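Thread - two weeks with Riveck, a simulation package for tabletop pick-and-place. I paid for the seat myself. Notes are for people deciding whether to renew or switch.

**1/** What you get: a scene builder, a physics engine, a renderer, and a policy runner that talks to your own code over a local socket. License is per seat, per year. I paid $579. The trial is 18 days and has every feature turned on except batch export.

**2/** Install was clean on Linux. The Windows build wanted an older graphics driver than the one I had and gave no useful error. Support answered the same day with the right version number. It should be in the install notes.

**3/** The asset library has 993 objects, mostly household and office. Meshes are decent. Collision shapes are where the quality varies. Boxes, cans and bowls are fine. Anything with a handle needs checking before you trust a grasp on it.

**4/** On handles: the default collision setting wraps the whole object in one convex hull, so the gap in a mug handle is solid as far as physics knows. Fingers stop in midair. Switch to "decomposed" in the object panel. It costs some speed and you get the gap back.

**5/** Plants are worse. Leaves are rigid in every asset I tried. A gripper that brushes a leaf in the sim will shove the entire pot. I turned off leaf collisions and kept the pot only. That makes the plant a visual distractor and nothing more, so plan tasks around it.

**6/** Randomization is the best part of the package. Lighting, textures, object poses and camera pose all take ranges from one config file. Seeds are logged per episode. I reran a July config from a colleague, Gus Castellanos, and got the same layouts he had.

**7/** One catch - object poses are sampled before the camera pose. If your camera range is wide, you will get episodes where the target is partly out of view. There is a visibility filter, off by default. Turn it on and set the threshold yourself.

**8/** Gripper models: parallel jaw and suction ship with the base license. The three-finger hand is sold as an add-on called Cevura. I did not buy it. The parallel jaw has sane friction defaults. I lowered them slightly to match my pads.

**9/** Compared with Coman, which I used before: Coman steps faster and its contact solver is steadier with stacked objects. Riveck renders better and its config files are readable. If your policy takes camera input, I would pick Riveck. If you work from state only, Coman is cheaper and does the job.

**10/** Documentation is uneven. The API reference is complete. The tutorials stop at 2 worked tasks, and the second one calls a function that has since been renamed. Search the changelog for "grasp_pose" and you will find the new name.

**11/** Export goes to plain video plus a table of joint states, or to the Brimura format if your training code reads that. Timestamps line up between streams. Depth comes out in meters in one format and millimeters in the other. Check your loader.

**12/** Still on my list: multi-arm scenes, the cloud runner, and whether the suction model handles porous surfaces at all. I will add to this thread when I have numbers worth posting.

**13/** Posted 25/12/2023, tested on the current release. Home cabinet-and-shelf set, parallel jaw, default renderer.
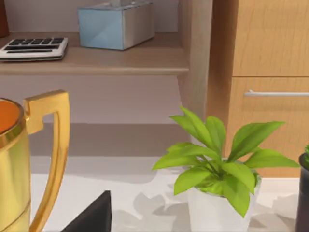
Can I use one license on two machines?

One at a time. The seat is tied to a login, so you sign out on the first machine before you sign in on the second.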